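Forum Petites structures › Matériel et budget › Automatisation

Pinces à main pour collecte linge/lit : combien en prendre, et quoi d'autre dans le budget ?

Posté le 7 mai 2022 -- 152 vues

Bonjour à tous. Je pose ma question vite fait, je dois rendre un chiffrage à mon chef avant la fin du mois et je patauge un peu.

On est une petite équipe (Pinto, on bosse sur la manipulation de textile : draps, housses, vêtements pliés). Jusqu'ici on louait des pinces à main avec caméra chez Trekico, à la journée. Ça revient cher et les dates sont jamais les bonnes. Donc on veut acheter.

Devis reçu de Ledeck : 1 279 euros la pince complète, doigts et patins compris, sans la caméra. Patins de rechange 92 euros la paire. Valise en option à 108, je sais pas si ça vaut le coup.

Mes questions en vrac :
-- deux pinces suffisent ? ou trois direct, pour avoir un secours ?
-- les patins, prévoir combien de paires par an sur du tissu ?
-- faut-il budgéter une vraie pièce, ou une chambre ordinaire fait l'affaire ?
-- qu'est-ce que j'oublie, parce que j'oublie forcement un truc

Deux vues du travail, avec le grand tissu blanc puis au bord du lit : 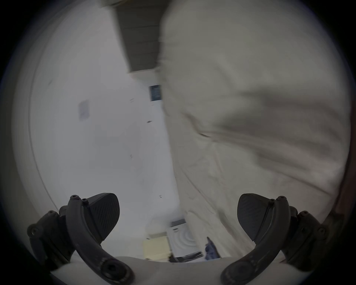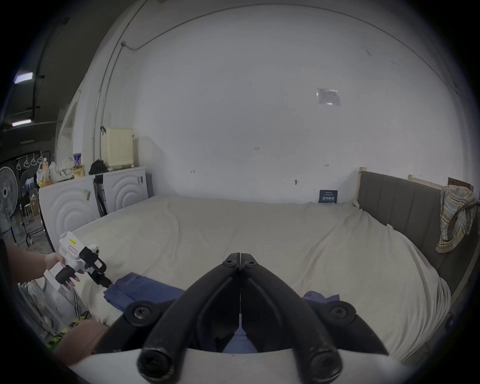

Kumiko Maruyama
Chargée de projet, Pinto -- membre depuis janvier

Je précise pour le lit, vu que c'est là que ça se corse. Le drap prend de la place, dès qu'on le lève il bouche la moitié de la vue. Sur la première on voit bien ce que je veux dire, il reste un bout de mur, la machine au fond et c'est tout. Pour le bleu plié, beaucoup plus simple, une personne assez vite formée s'en sort.

Côté budget j'ai une enveloppe pour l'année, pas extensible. Si je prends trois pinces je rogne sur les heures de saisie. Et les heures, c'est quand même ce qui produit. Merci d'avance, même pour des réponses courtes.

2 réponses

Amna Farooqui
Responsable achats, atelier Nemthorpe

Salut Kumiko. On est passés par là. Dans l'ordre :

Nombre de pinces. Trois. Deux en service, une dans l'armoire. Chez nous la première panne est tombée en pleine semaine de saisie, une vis de doigt foirée, rien de grave, mais pièce attendue onze jours. Deux personnes payées à regarder le mur. Le calcul est vite fait.

Si vraiment ça passe pas : deux pinces + un jeu de doigts de rechange + toute la visserie en double. Demande à Ledeck de chiffrer les doigts séparément, c'est pas sur leur devis standard, faut insister.

Patins. Sur du coton on change quand ça commence à glisser, pas avant. Chez nous quatre paires par pince et par an, mais on tourne beaucoup. Pour toi je partirais sur deux paires par pince au départ, tu recommandes ensuite. Donc pour trois pinces, six paires à 92, ça fait 552. À mettre dans une ligne consommables, surtout pas dans l'investissement, sinon ta compta te le renverra l'année d'après.

La pièce. Une chambre ordinaire va très bien. Garde le budget pour varier : deux ou trois parures de couleurs différentes, une housse rayée, des serviettes, des tee-shirts. Ton drap clair devant un mur blanc, c'est le cas pénible, garde-le mais ne fais pas que ça. Du linge d'occasion suffit, lavé.

La valise à 108 : oui si tu te déplaces. Sinon une caisse en plastique avec de la mousse découpée, ça marche pareil.

Ce que tu oublies :
-- les caméras, puisque pas comprises, et une de secours
-- cartes mémoire et stockage. On a sous-estimé de moitié la première année
-- chargeurs, multiprises, rallonges
-- le temps de tri après. Compte-le en heures, vraiment, c'est la ligne que tout le monde laisse à zéro
-- assurance matériel, a voir avec ton employeur
-- les poignets. Pauses régulières, donc moins d'heures utiles par jour que sur le papier

Négocie aussi sur le port. Trois pinces d'un coup, ça représente 3 837 euros, ils peuvent bien faire un geste.

Ah et demande le délai par écrit. Oral = rien.

pat_linge

continue en location si c'est pour moins de six mois. nous on a acheté trop tôt et le modèle a changé derrière, patins pas compatibles. sinon d'accord avec Amna pour les vis

Kumiko Maruyama

Merci !! Le coup des patins incompatibles j'y avais pas pensé, je pose la question à Ledeck. Je pars sur trois pinces sans valise, et je refais la ligne stockage. Pour le tri je mets combien d'heures pour une heure de saisie, à la louche ?

Amna Farooqui

Une pour une au début. Ça baisse quand les gens ont l'habitude.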